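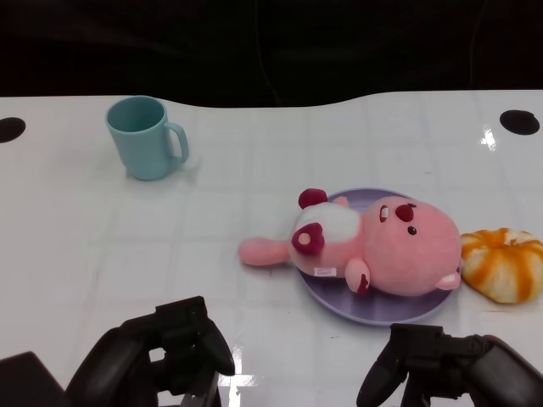 Figure 1. Teal mug on the white table.

Call Handling and Referral Follow-Up in a Small Telephone Support Service
Student project report, Social Care Practice module

1. Background

Tallel is a telephone listening and referral line for people who look after a relative at home. It is run from two rooms in Brumus and takes calls from the town and from the villages toward Undard. Callers ask for respite care, help with benefit forms, equipment loans, or a person to talk to. Staff log each call on a paper sheet, and the sheet is typed into the referral register at the end of the shift.

The project looked at what happens between the end of a call and the first contact from the service the caller was referred to. Tallel had no written procedure for this stage. Individual workers made follow-up calls when they had time, and the register had no field to show whether one had been made. 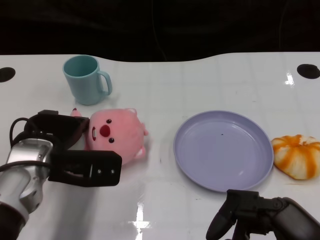 Viktória Lakatos
Second-year student, Social Care Practice
Placement supervisor: Edit Gál

2. Aim and scope

The aim was to describe current follow-up practice and to propose a procedure that the existing staff could carry out without extra hours. Calls from professionals were left out. Calls classed as urgent were also left out, as they are handled under a separate protocol that names a duty worker and a time limit.

3. Method

A set of 65 closed call sheets from April was read with names and phone numbers removed. Each sheet was coded for reason for call, service referred to, and any note of later contact. The coding list had eight reasons at first. Two of them, "form help" and "benefit question," could not be told apart on the sheets and were merged.

Interviews were held with Rui Bragança and Tamás Szűcs, who both take calls, and with Jenő Mészáros, who maintains the register. Each interview used the same question list. Notes were typed the same day and sent back to the person for correction. Tamás Szűcs corrected one point: evening calls are entered the next morning, so the date in the register can be one day later than the date on the sheet. The coding was redone for the affected sheets.

Callers were not interviewed. Consent would have had to be obtained during the call itself, and the supervisor did not consider this suitable for a student project.

4. Findings

4.1 Call sheets

Of the 65 sheets, 25 had a note of follow-up contact. The notes differed in form. Some gave a date and a result, others only the word "called" or a set of initials. Referrals for respite care had the fullest notes. Equipment loans had the shortest, and the loan store at Tovar does not report back to Tallel unless asked.

No conclusion can be drawn on whether the remaining callers were contacted. Both call takers said they sometimes phone a caller back and write nothing down — most often when the caller does not pick up.

4.2 Interviews

Both call takers used a private list of people to call again. One list was kept in a notebook and the other on loose slips. Neither list was passed on at shift change, so a caller who was promised a call on a certain date depended on the same worker being in.

The register is a spreadsheet. Jenő Mészáros said that a new column would be simple to add but that free text would not be usable for the yearly summary. He asked for fixed codes.

5. Proposed procedure

a) At the end of the call, the worker asks if the caller wants a follow-up call and marks yes or no on the sheet.
b) If yes, the sheet goes in a shared tray, sorted by due date.
c) The first worker on shift checks the tray before the lines open.
d) Up to 3 attempts are made. Each attempt is written on the sheet with the time of day.
e) The result is entered in the register with one of four codes: reached, service in contact; reached, no contact yet; not reached; declined.

For code two, the worker phones the receiving service and then informs the caller.

6. Limitations

The sample covers one month and one service. Sheets were coded by one person, and no second coder checked the result. The procedure has been discussed with staff but has not been tested — its time cost per shift is unknown. A trial should record minutes spent on follow-up separately from minutes spent on incoming calls.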